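Automation in Computer Refurbishment: Effects on Bench Technicians at Trastix

Student project report
Prepared by Lesego Ngcobo and Tshepo Masilela

1. Background

Trastix refurbishes used office computers for resale and for schools. Until this year, every processor change at the Welthorpe site was done by hand. In September the company moved part of this work to a robot cell, known on site by its project name, Skiltau. Our report considers what the change has meant for the technicians. We observed three shifts and interviewed staff on each of them. 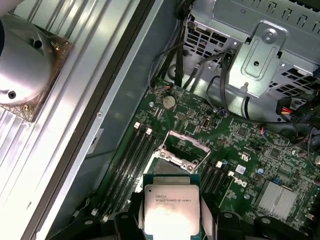 Processor handling was the task technicians most often described as stressful. A bent contact can make a motherboard unfit for sale, and under the old system the name of the technician was recorded against each damaged board. The cell now carries the part to the board between two gripper fingers, as with the Xeon E5-1630V3 shown with the socket's load plate already raised. Staff told us that they welcomed the end of individual damage records. Several added, however, that they had taken pride in this skill and now had few chances to practice it.

2. Changes in Daily Duties

The site processed 1582 units during the period we studied. Of these, 149 were returned to the manual bench, chiefly for worn fasteners or parts that the cell's program did not recognize. Technicians now spend the first hour of a shift preparing machines, and much of the remainder on inspection and on these returned units.
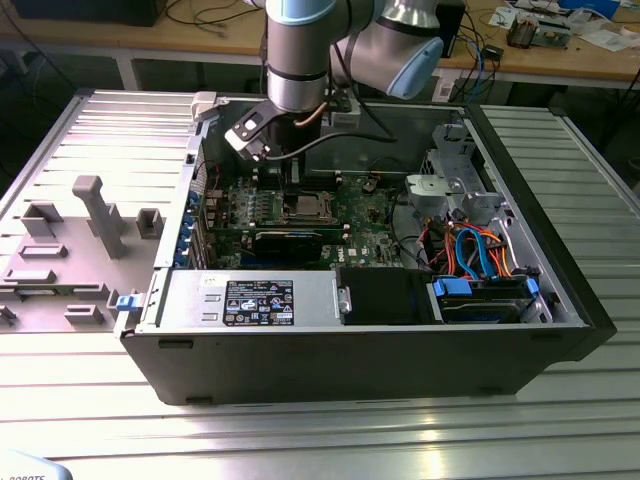
Preparation has become a job in its own right. It is assigned by rotation, and the person holding it sets the pace for everyone else on the shift. Each tower must be laid on its side, opened and secured before the arm can reach the motherboard, and the gray clamp blocks gripping the case edge are part of what the preparer must check. Two technicians considered this work less skilled than their former duties -- although both agreed that it was easier on the hands and eyes.

Training was provided by Shehu, the firm that installed the cell. It covered safe stopping, restarting and basic fault messages. It did not cover changes to the program, and staff must still call the installer when a new case model arrives. Those interviewed on the late shift, when no support line is open, raised this point with particular concern. 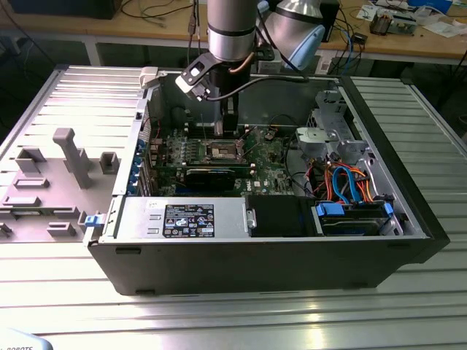 3. Recommendations

We recommend that Trastix train at least one technician per shift to adjust the program. We also recommend that the manual bench be shared among all staff, so that hand skills are kept up and difficult units do not always fall to the same people. Finally, the preparer's duties should be written into the job description and considered in the next pay review.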